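Ticket: Printed markers lifting off the white blocks
Product: Kokton marker sheets, matte
Opened by: Kwabena Alhassan
Status: Closed

Hi all! So I've got a set of white blocks with those square black-and-white markers on them, and the ones on our older Hattori set keep peeling at the corners. I stick them down, they look great, and by the next morning one corner has curled up and the software stops picking that marker up (very annoying when you're halfway through something).

What I've tried so far: wiping the faces with a dry cloth, pressing the sheet down with a ruler, and swapping to the Cundach glue stick somebody left in the drawer. The glue stick was worse, it left lumps under the paper and the square wasn't flat anymore.

Update, 4 pm. Went through the box and sorted the blocks by marker pattern, so at least I know which ones I'm talking about when I write back. Each face gets its own pattern and I don't want to mix those up when I reprint.

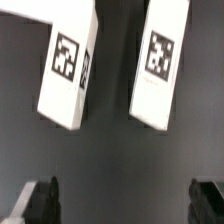

Can I trim the white paper right up to the black border when I reprint a marker?
Leave a white margin all the way around, 3 mm at least on our size. The software needs that light edge to find the black square, and a bit of extra paper gives the adhesive more to hold on to as well.

OK, that explains one of mine, I'd been cutting super close to make them look neat! Reprinted 2 of the worst ones with the margin left on, cleaned the faces with rubbing alcohol first and let them sit under a heavy book for 36 hours. Corners are still down and both markers read fine from across the table.

I'll do the rest of the Hattori set in September when the new sheets come in. Please close this one, and if the order form still has the glossy sheets on it, could someone take them off? They glare like crazy under our lights.

Kwabena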